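Catura : la cellule de préhension recalée avant la campagne de juin

La cellule de manipulation simulée du projet Catura a été remise en service après une révision de sa pince à deux doigts et de la caméra virtuelle associée au poignet. L'intervention a porté sur le modèle géométrique des patins, la course d'ouverture et l'orientation de la vue embarquée. Le contrôleur lui-même n'a pas été modifié.

Le défaut avait été signalé par Dostov, chargé de l'intégration. Sur une série de 100 prises lancées avec la configuration précédente, 41 se terminaient par un glissement de l'objet entre les patins avant la dépose. L'examen des journaux a écarté une erreur de planification : les trajectoires d'approche étaient correctes, mais la consigne de fermeture était calculée à partir d'un zéro décalé. Les deux doigts ne se refermaient donc pas sur l'axe prévu, et l'effort se répartissait mal entre les faces intérieures.

La procédure retenue commence pince ouverte, à vide, au-dessus du plan de travail dégagé. On relève la position de chaque doigt, on compare la hauteur des deux patins, puis on enregistre la nouvelle butée d'ouverture. La vue embarquée sert de contrôle visuel à cette étape. 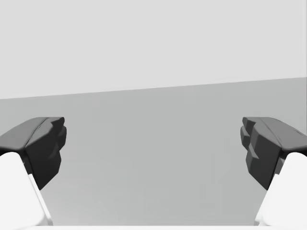
Contrôle à vide, pince ouverte. Les faces intérieures crantées des deux patins se font face. Rendu de simulation.

La géométrie de collision des patins a été refaite dans la foulée. L'ancien modèle assimilait chaque face intérieure à un plan, simplification courante qui allège le calcul des contacts mais supprime les gradins. Le nouveau maillage les conserve. Il totalise 2833 facettes pour la paire, valeur jugée acceptable par Grunwood, qui fournit les postes de calcul et avait fixé un plafond de temps par pas de simulation. Le corps des doigts garde en revanche son enveloppe simplifiée – il n'intervient pas dans la prise.

Deux autres points ont été traités pendant l'arrêt. Le coefficient de frottement des patins était défini à deux endroits, dans le fichier de la pince et dans celui de la scène, et c'est le second qui l'emportait au chargement. La valeur de scène a été supprimée. Le filtre appliqué au signal d'effort introduisait par ailleurs un retard de 7 pas entre le contact et sa détection ; il a été remplacé par un filtre plus court, au prix d'un signal un peu plus bruité.

Les essais en charge reprennent le jeu d'articles d'épicerie déjà utilisé par l'équipe : conserves de formats différents et petite boîte en carton, alignées près du bord de la table. La boîte de Spam reste la pièce de référence pour le serrage. Ses angles arrondis laissent peu de surface utile aux patins lorsque la pince se présente de travers, et c'est sur elle que le décalage du zéro se voyait le mieux. 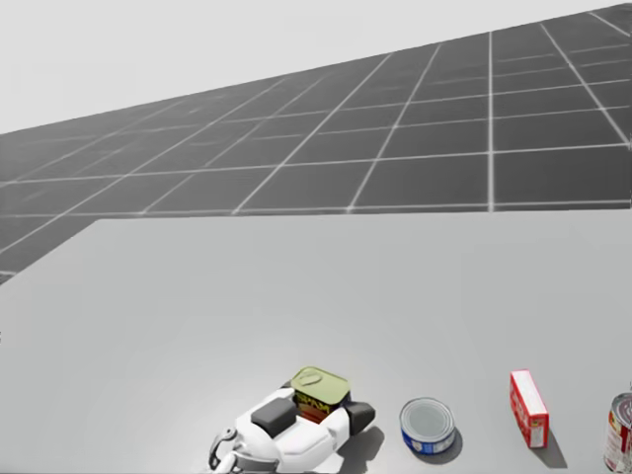 La séquence est toujours la même : approche, fermeture jusqu'au seuil d'effort, levée, maintien, puis dépose au point de départ. Le maintien est la phase la plus instructive. Un glissement lent, invisible à la levée, y apparaît sous la forme d'une dérive de la position de l'objet dans le repère de la pince. Le critère d'acceptation porte désormais sur cette dérive et non plus sur la seule présence de l'objet en fin de cycle.

Les conserves cylindriques sont prises dans un second temps, avec une consigne d'effort réduite. Le carton vient en dernier. Son modèle est rigide, ce qui limite la portée du résultat : la simulation ne dira rien d'un écrasement des parois. Alvarado, qui doit exploiter la cellule pour ses propres essais, a demandé que cette réserve figure dans la fiche de configuration.

Un retour à vide est prévu après chaque série. La pince est rouverte jusqu'à la butée, puis la position des doigts est comparée à celle enregistrée au départ. En cas d'écart, la série est rejouée après un nouveau calage et les résultats de la première sont conservés à part.
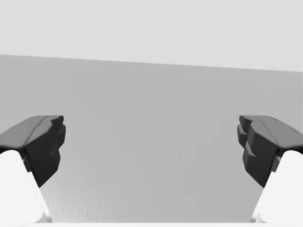
Dostov, 4 avril 2025 – La configuration révisée a été déposée sur le serveur commun du projet. Elle remplace l'ancienne pour tous les nouveaux calculs, mais les séries déjà engagées vont à leur terme avec les paramètres d'origine afin de ne pas mélanger les deux jeux de données.

Les utilisateurs qui ont copié localement le fichier de scène doivent y retirer à la main la ligne de frottement des patins. Un avertissement s'affiche au chargement si elle est encore présente. L'orientation de la caméra de poignet fait l'objet d'un paramètre distinct, à vérifier séparément : elle n'est pas remise à zéro par le calage des doigts.

La campagne complète doit débuter en juin chez Alvarado, avec le même jeu d'articles. Le remplacement du modèle rigide du carton par un modèle déformable n'est pas inscrit au programme à ce stade.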